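Thursday, November 12, 2020

Small room, long table. Carried on with the surface samples and the plate stock. Heating came on late, so I started with the paperwork and left anything with oil or glue until after lunch.

Table top first. The second coat of Ilum oil from Tuesday has gone off properly. No drag under the palm, no smell unless you put your nose right down to it. The left end is still a bit thirstier than the rest and I may give it a third coat, but only that end, and thin. I rubbed it with a gray pad along the grain and wiped down with a damp cloth. The cloth came up clean on the first pass. In September it took four passes and still left yellow on the cloth, so either the new tin is better or I was putting it on too thick. I suspect the second.

The grain looks more striped since the oil. Benito Manzano likes it. I would have picked calmer boards for a table that has to have small things found on it, but it is made now and it sits flat.

Plates. The Gretberg box has been under the bench since September and I finally went through it. The packing slip is number 1187 and does not match what we ordered. We asked for the whole lot in one color and got mixed. I set the lavender ones aside as the set for the long table, because they show up well against the wood and crumbs are easy to see on them. The rest are back in the box with the slip on top. Do not throw the slip out, I need the number for the letter.

Checked the plates for rock by pressing on opposite sides of the rim. Six went through without any movement. One rocked badly enough to hear and I have put it on the shelf by the door with tape across it. It will do for mixing filler.

After that, the tip test. Same idea as last time: stand something tall and light on the plate, leave something small and low beside it, and see what shifts when the plate gets moved about the table. I used a 500 ml water bottle for the tall item and put it well toward the back. The base of a bottle like that is not really flat, it sits on its little feet, and the wall of the plate does nothing to hold it up.

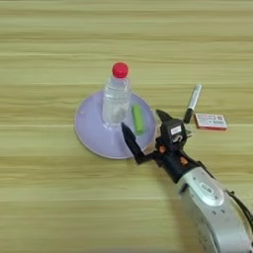

Lavender plate on the oiled top, red-cap bottle at the back, small green piece near the right rim.

Notes from the runs, in the order I wrote them on the pad:

Plate pushed slowly from the left, bottle stayed up. Ten pushes, same result each time.

Plate pushed from the right, bottle stayed up but turned a little on its base. The green piece slid to the rim and stopped there.

Plate pulled with a jerk, bottle went over backward onto the table. Cap was tight, no spill. Repeated with the bottle moved to the middle of the plate and it stayed up, though not by much.

Plate turned in place, no trouble at all. The oiled surface is slippery enough that the plate spins easily. Before the oil it used to catch on the raised grain and hop, which was what knocked things over in the September runs. I am putting the improvement down to the table and leaving the plates out of it until I have tried them on the old bench as well.

The bottle itself is getting tired. The sides have picked up dents, and a dented one leans. If we want the numbers to compare from week to week we should pick one bottle and keep it, with the level marked in pen. I have started a line for this on the consumables sheet. Benito wants to use a glass one. I said no – not over this floor.

Small items. The tray of loose bits needs sorting again. Green and yellow have got mixed, and there is sawdust at the bottom. Wash the plastic pieces, brush out the tray, let it all dry overnight on a towel. The green is easy to spot on the lavender. The pale yellow is hard to see on the bare wood and I would leave it out of anything that happens directly on the table.

Afternoon: tried the Vitar felt pads under the table feet. They went on straight and the table no longer scrapes when it is nudged, but it now shifts a little if you lean on the corner, so I took the two at the wall end off again. Felt on two feet and bare wood on the other two seems all right for now. The leftover pads are in the drawer with the screws.

Rang Azevedo about the offcuts. They have a strip of the same boards, slightly narrower, and will hold it until the end of next week. I would like it for a shelf over the long table so the plates can live there and come out of the cardboard. Need to measure the wall before I say yes. The tape measure was not on its hook.

Left to do:
Letter to Gretberg about the mixed colors, quote the slip number
Third thin coat, left end only
Repeat the jerk test on the old bench with the same bottle
Wash the small pieces
Measure for the shelf, then ring Azevedo back
New gray pads, we are on the last one

Oily rags are laid out flat on the rail outside, not in the bin. Window left on the latch.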